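How to fold a blanket on the bed (and the bits you can skip)

Posted by Ambros Pfister, November 9, 2019

I have read a good many guides to folding blankets and I believe perhaps half of what they say. The last one wanted 12 separate steps and a cardboard template. A blanket goes on a bed or in a cupboard. It does not need a template.

What follows is the way I do it in the back bedroom, where the bed stands by the window and there is enough flat surface to work on. I started in September with the heavy things and have folded the same grey-green blanket more times than I care to admit, mostly to find out which of the usual advice makes any difference.

What you need

A made bed with the bottom sheet pulled tight. Your hands. The Hiltis folding board that everyone was recommending last year is fine for shirts, but a blanket hangs over it on all sides and drags it about. Mine went back in its box.

Step one. Clear the middle of the bed

Push pillows and any spare bedding up towards one end. Smooth the sheet with your forearm, working from the middle outwards. Small wrinkles don't matter. A long ridge does, as the blanket will catch on it when you slide it round.

Step two. Find two corners

Don't shake the blanket in the air, whatever the videos show. All that does is move the dust and knock the lamp. Leave it on the bed, feel along one edge until you reach a corner, then follow the short side to the next one. Lay that side straight along the foot of the bed and draw the rest out flat from there.

Step three. Fold lengthwise, twice

Bring one long side over to meet the other, flatten it, and do the same again. You should have a long strip. If one end comes to a point instead of a square end, the corners weren't together. You can tug it straight if you are fussy. I usually leave it, and I've yet to see a cupboard object. 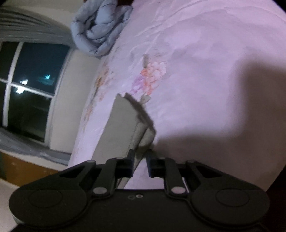
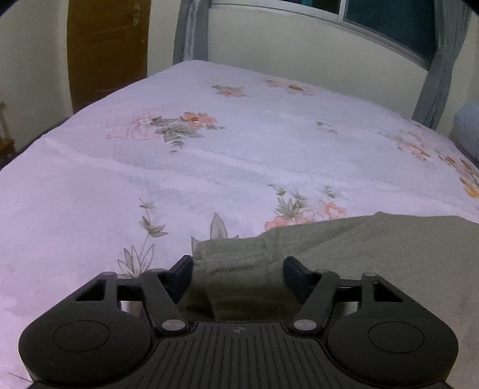 The grey-green blanket on the bed, folded in the first picture and crumpled in the second.

Step four. Deal with the bulge

Layers like to bunch up into a roll along one side. The standard advice is to press harder. I'm not convinced – pressing only moves the lump along. Lift the top layer back as far as the lump, pull the one underneath flat, and lay the top down again.

Step five. Thirds or quarters

There is a whole argument about this. Thirds give you a fatter bundle with the raw ends tucked inside, and quarters give you a flatter one. Measure your shelf and pick whichever fits. I use thirds on the bed and quarters in the cupboard.

What about rolling?

Wieser's household booklet swears that rolling saves space. It may do in a suitcase. On a shelf, a rolled blanket leaves gaps either side of it and comes undone when you take out its neighbour. I gave it 16 days and went back to folding.

Storage bags I would also leave alone, unless the room is damp. A folded blanket across the foot of the bed gets used, and one zipped in a bag under it gets forgotten until spring.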